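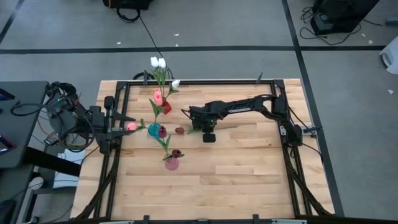 Baiba Adomaitis asked, in her comments on our last report, why we were still paying people to sit and drive arms by hand when the whole point of Zereo was that the arms should end up doing it on their own, and whether Storkamia should expect that line in the budget to shrink any time soon. Fair question. Short answer is no, not this period. Longer answer is most of what follows.

Zereo – progress report to Storkamia, period ending July

Where we are

Recording on the tulip task is well under way at Grīnberga. 3135 episodes kept after checking. Kept means a person watched it through and passed it. Rejected ones are stored separately and not in that number.

Task as agreed in the work plan: two arms, artificial tulips, small vases, stems go from the table into the vases. Either arm may pick up, either arm may steady a vase. Operators drive both arms at once. Each episode has a written instruction attached, e.g. "put the dark red one in the teal vase". Instructions are in plain words, as a person would say them, and we have stopped tidying them up afterwards. Two operators will say the same thing quite differently and we want that in the set.

What we changed from the plan

Start positions. In the plan every episode began with all flowers lying in a row and the vases empty. Easy to reset, boring data. Algirdas Eglītis trained a small model on the early batch and it did fine until somebody started it with a stem already in a vase, then it went for the place where the row used to be. So we now begin from all kinds of half-done states. Some stems in, some on the table, some crossing each other. Resets take longer. Output per shift has gone down and I would defend that.

Tangles are the hard part. Leaves catch on other leaves, you lift one stem and two come up. Operators used to abandon these and start again. They are now asked to carry on and sort it out, because the recovery is what the model is short of.

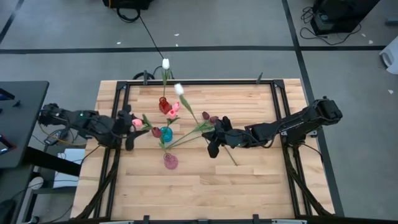
We tag those episodes "recovery" in the log and there are 201 of them so far. Small next to the total but Algirdas gives them extra weight in training. More wanted, target for the next period to be agreed with you.

Second change, the vases. The plan had one vase per episode. Now three, different colours and different heights, so the instruction has to matter. With one vase the model could ignore the words completely and still look clever. We only found that out when Algirdas fed it a nonsense instruction and it put the tulip in the vase anyway.

Third change, smaller. Operators no longer have to home the arms between flowers. Looked neat, taught the model to waste time.

Checking

Still done by eye. Each episode is watched once at double speed by somebody other than the person who drove it. Main reasons for rejecting, in order:

Instruction does not match what was done (wrong colour, mostly)
Long pause while the operator thinks
One camera stream missing or out of step with the others
Vase knocked over and left there

A vase knocked over and put back up is kept. We argued about this for a while and settled on keeping them.

Camera streams out of step was our worst problem of the period. Lost nearly 86 episodes to it before we noticed, all from the same stretch of shifts. The recording software was stamping one stream with the time it was written to disk and the others with the time of capture. When the disk was busy the gap grew. Fixed now, and there is a check which runs at the end of every episode and refuses to save if the gap is too big. Should of had that from the start. Those episodes are not in the total above and we are not going to try to rescue them.

Glass-like things remain awkward. The vases are see-through and the rims are hard to judge from the overhead view, for operators and for the model both. Operators have got into the habit of looking at the low view for the last bit, when the stem end has to go into the neck.

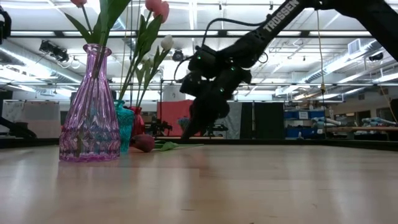 That habit is useful to know about, because the first models were trained on the overhead and wrist views only. Algirdas added the low view last and it helped most on the narrow necks. It also slows training down by a fair bit, so he would like to test it with a smaller picture size before we commit. Result in the next report.

Results so far, such as they are

Treat these as early. Trials run on our own table with our own lighting, nobody has tried it anywhere else yet.

Picking up a single loose tulip: reliable enough that we have stopped testing it separately.
Picking the right colour from the instruction: good for white, good for pink, poor for dark red when it lies near another dark red. It dithers between the two.
Getting the stem into a wide rim: mostly fine.
Getting the stem into a narrow neck: fails more often than not. Usually it comes down beside the neck, presses, and the stem bends.
Both arms together (one steadying, one placing): works when the vase is near the middle, falls apart towards the sides.
Tangles: no. Some signs of life since the recovery episodes went in, I would not put it any stronger.

I know you asked for one overall success figure. I would rather leave that until we have a fixed set of trials that does not change from week to week. Draft of that set is written, 19 starting layouts, each described in a line or two so that another lab could lay them out by hand. Baiba has the draft. Comments welcome, especially on whether the harder ones are too hard to be worth including at this stage.

People and time

Operators now work in shorter turns with a swap in the middle. Quality drops noticeably late in a long turn, you can see it in the rejected pile. Driving two arms among thin stems is tiring on the eyes and wrists. We tried a Sunday session to catch up after the timing fault and will not be doing it again, rejects were high and everyone was cross.

New operators need about a week before their episodes are worth keeping. We do keep a few of the early clumsy ones, marked as such, in case they turn out to be handy for training the model to tell good from bad. Algirdas is keen, I am less so. No cost either way beyond storage.

Spending

Within budget overall. Storage over, travel under. The storage overspend is the third camera view plus keeping rejected episodes. Wustard have quoted for a bigger store with backup, quote attached separately. I would ask for permission to move the unspent travel money across to cover it. If that needs a formal request let me know which form, the one on the portal seems to be for staff costs only.

Spare flowers: stems wear at the point where the grippers close on them and the blooms come loose. Budgeted too little for this. Small money, mentioning it so it does not surprise anyone.

Back to Baiba's question

The hand-driving line will not shrink in the coming period. It might change shape. Once the model can do the easy half of an episode, we would like it to run by itself with an operator ready to take over when it gets stuck, and record from there. Same hours paid, far more of the recorded time spent on the difficult moments. The take-over switch works on the bench, but the arms jerk at the moment of hand-over and until that is smoothed out I do not want it anywhere near the vases or anybody's fingers.

Next period

Finish the hand-over work
Agree the fixed trial set with Storkamia, then run it
More recovery episodes
More layouts with two dark red tulips side by side, and vases off to the sides
Low view at reduced size, yes or no
First release of the data to partners, subject to your okay on the licence wording

On the last one, we still need an anwser on whether partners may pass the data on to students. Two have asked already. Nothing goes out until we hear from you.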